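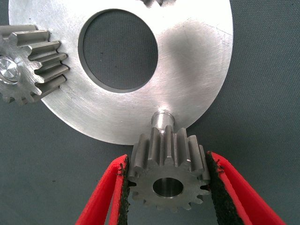
Maschinenelemente I, Begleitblatt zu Kapitel 6: Stirnräder mit geraden Zähnen

Stand: 18. Dezember 2018

6.1 Grundbegriffe

Geradverzahnte Stirnräder übertragen Drehmomente zwischen parallelen Wellen. Die Zähne verlaufen parallel zur Drehachse und greifen über die ganze Breite gleichzeitig ein. Axialkräfte treten dabei theoretisch nicht auf, die Geräusche sind aber stärker als bei Schrägverzahnung.

Für Rad und Gegenrad muss der Modul m gleich sein. Der Teilkreisdurchmesser ergibt sich aus

d = m · z

Der Achsabstand eines außenverzahnten Paares ohne Profilverschiebung:

a = m · (z1 + z2) / 2

6.2 Rechenbeispiel

Antriebsritzel mit z1 = 22, Gegenrad mit z2 = 161, Modul 2 mm. Daraus folgen d1 = 44 mm, d2 = 322 mm und a = 183 mm. Die Übersetzung beträgt i = z2 / z1 = 7,32. Bei einer Antriebsdrehzahl von 700 1/min läuft das Gegenrad mit etwa 96 1/min.

6.3 Sichtprüfung

Vor dem Vermessen werden die Teile gereinigt und auf einer weichen Unterlage abgelegt. Zu beurteilen sind:

Zahnflanken: Grübchen, Riefen, Druckstellen
Zahnkopf: Grat, Ausbrüche
Stirnflächen: Bearbeitungsspuren, Kratzer
Bohrung: Fase, Passungsrost

Feine kreisförmige Spuren auf der Stirnfläche stammen in der Regel vom Plandrehen und sind kein Mangel. Einzelne Kratzer werden im Protokoll vermerkt, führen aber nur im Bereich der Passflächen zur Nacharbeit.

Das Prüfprotokoll (Vordruck Filex) ist bis zur ersten Übung im Januar auszufüllen. Messschieber bitte selbst mitbringen.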